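Lindow Hand-Held Gripper Pair: One Semester in a Student Folding Project

Reviewed by Ariel Tolentino

Our club bought the Lindow pair to record demonstrations for a two-arm laundry folding project. The goal was 300 usable episodes by the end of the semester, recorded in members' homes on ordinary surfaces. We had used the club's old tabletop arms the year before and could only collect data in the lab, on one white table, with the same four T-shirts. The policy trained on that set did badly anywhere else.

Each gripper weighs 315 grams without its cable. That sounds light. Held at arm's length over a mattress, it stops feeling light well before the end of a session. We settled on short blocks with a change of operator between them.

The body is black and rounded, with two yellow plastic fingers standing on a black bracket. The fingers have a slot cut lengthwise through them. Bright yellow was a good choice: dark clothing is the hardest part of our garment set, and the fingertips still separate cleanly from black cotton in the recordings.

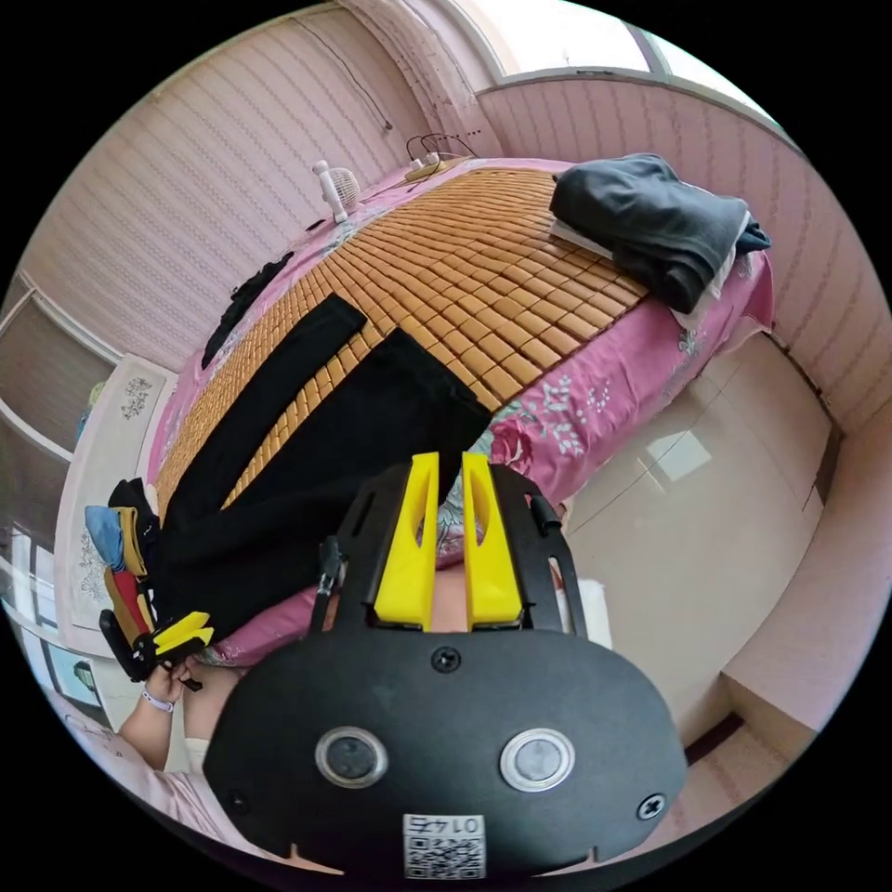
Gripper 0145 over the bamboo mat, with black trousers as the test garment.

Setup took most of a Saturday. The printed guide covers charging and pairing and then sends you to a web page for calibration, where two of the steps are in the wrong order. If calibration reports a drift error on the first pass, run the second step before the first. After that it held for weeks.

Grip on fabric is good when the cloth is bunched and only fair when it is flat. On a hard lab table, a single layer of thin cotton slides away from the tips. A bamboo mat over a mattress turned out easier. The surface gives a little under pressure, the tips get below the hem, and a pinch usually closes on the first try. Thick seams and elastic waistbands are no trouble at all. Denim needs a firm squeeze, and the trigger spring is stiff enough that smaller hands tire.

The pointed tips are my main complaint. They are useful for getting under an edge, but they also find every gap in a surface made of tiles, and a snagged tip ruins an episode. We ended up teaching operators to come in at a low angle.
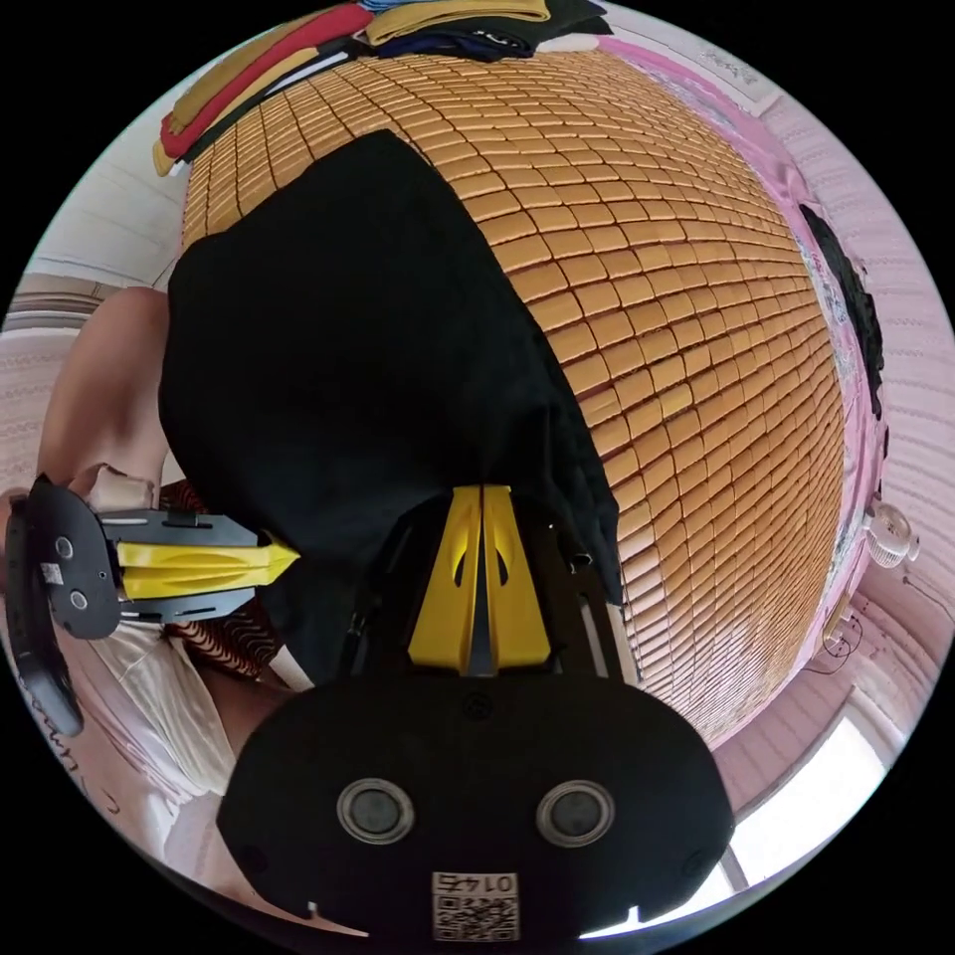 Tharindu Pathirana disagrees with me on the tips and wants that on record: he would keep them exactly as they are, and he puts most of our ruined episodes down to operators closing the fingers before the hand had stopped moving. His own failure rate was the lowest in the club, so the point has some weight.

Two-handed work is where the pair earns its price. The two streams stayed in sync through every session I checked. Lifting a garment by the waistband, shaking it out and laying it down again is a motion our old arms could not demonstrate at any useful speed. With these, a new member can do it after a short practice run. 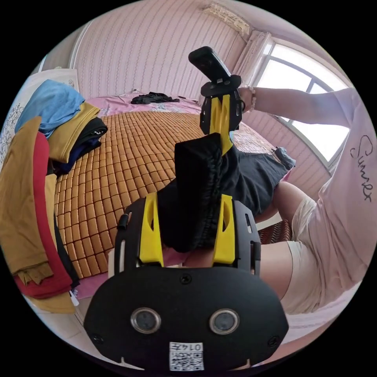
The remaining trouble in two-handed work is crossing. When one gripper passes in front of the other, tracking on the rear unit can jump, and the software flags the episode only if the jump is large. Smaller ones get through. We wrote a script that compares finger positions between successive samples and throws out anything implausible. Of the first batch we kept 159 episodes. Later batches did better once operators learned to keep their hands apart.

The recording software is plain and mostly stable. It names files by unit number and start time, which suits us. It has no way to mark an episode as bad while recording, so you have to remember and delete it later. Export is slow. Start it before dinner.

Spare fingers are sold in sets and fit with a small screwdriver. We have not broken one. The cable is the weaker part, and we now tape it down the side of the grip.

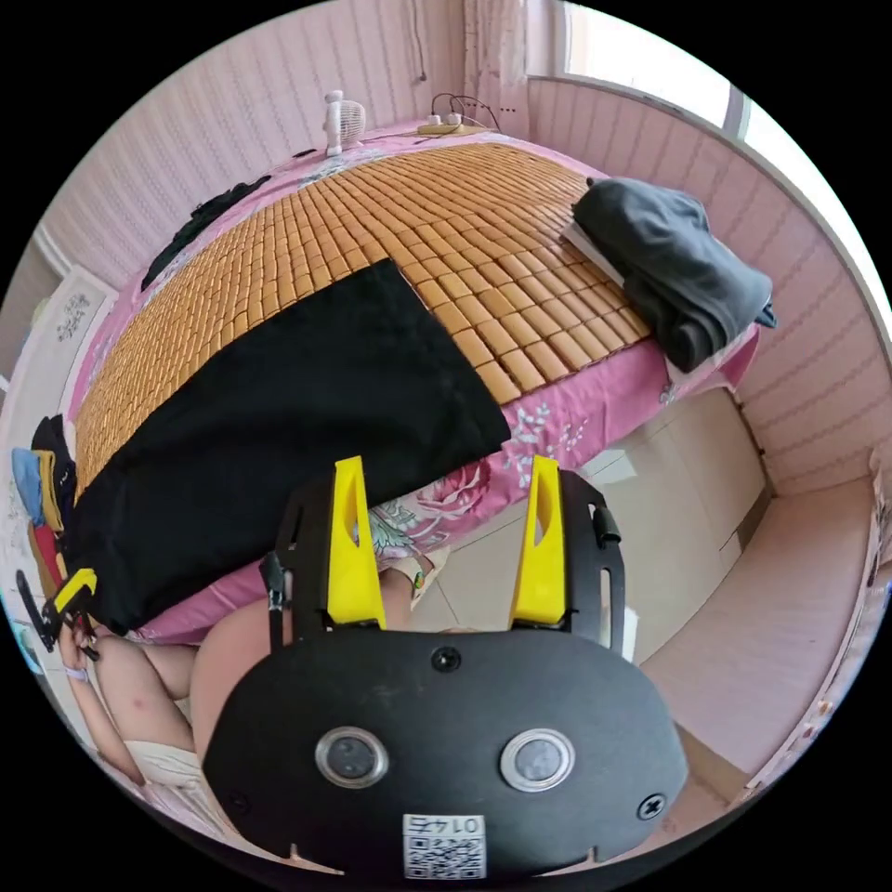 Pacita Espiritu commented on the draft of this review: "You left out storage. We filled the laptop twice in March and lost an evening each time. Anyone buying these should budget for an external drive first and spare fingers second."

She is right, and the product page gives no figure for it.

I would buy the pair again for a club that works with cloth or other soft items. For rigid objects on a table, the cheaper single unit should be enough. A softer trigger spring and a "discard" button in the software would fix most of what I have listed.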